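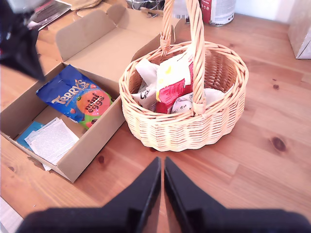
Two coats is plenty for pine, according to the comment left under yesterday's entry, and the third only makes it sticky. Maybe. I have heard that about every oil we have bought.

6 December 2019

Drellen hard oil, second coat on the Preltside offcuts, 9 hours after the first. The tin promises "touch dry in 2". Mine marked under a thumb at 2 and again at 4, so I don't believe the tin.

Knots still drink less than the boards next to them. Chisholm say their sealer cures that. They said the same about the last one.

Rubbed back with the grey pad, 100 strokes a piece, no visible difference from the piece I left alone. Would like someone else to try before we order more pads.

Water ring test in January. Keep the offcuts off the radiator.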